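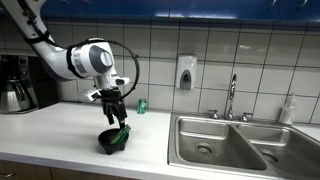 Test Kitchen and Prep Team, Misance Foods

So, the arm. A lot of you have stopped me in the hallway to ask how it's going, and I keep giving a different answer depending on what kind of morning I've had, so let me try to put it all in one place.

We got it in October for the boring jobs. Everybody knows which ones I mean! The lifting, the holding, the moving a thing from the board to the bowl and back again while you're trying to write down what you just did. Lately it's been working at the stone mortar on the small counter by the double sink, lowering green stuff into the bowl for the Joltden sauce trials (the rough stone one, the one you all want to take home). I like watching it a lot more than I thought I would.

What has changed for me is my afternoons. I used to do the sauce trials with my notebook propped on my hip and paste all over the pages. Now I stand next to the counter and write, and my notes can be read by other people, which Viorica Mihăilă says is a first. My wrist is better too. We're at more than 500 trials since the fall, and my old wrist would have had something to say about that.

What hasn't changed is the tasting. The arm doesn't know if a sauce is flat, and it can't smell a chili that's past its best. That part is still ours, and Viorica has it in writing from the Ukus office that nobody's hours are being cut over this. I asked her twice.

Some of it still bugs me. Setting up a new job takes forever, and whoever does the setup loses most of their morning to it. I'd like that time to show up on the schedule as real work, with a real person's name by it, and I've said so. The Pîrvu folks are coming to show us a faster way on 5th May, so if you've been saving up questions, bring them then. There's room for anyone who wants to stand and watch.

If you want to learn the setup yourself, put your name on the sheet by the walk-in or call me at extension 3646. You don't need to be a computer person. I'm sure not one, and I've got the mortar job down pretty well by now. Lids are next, and I'm a little nervous about lids.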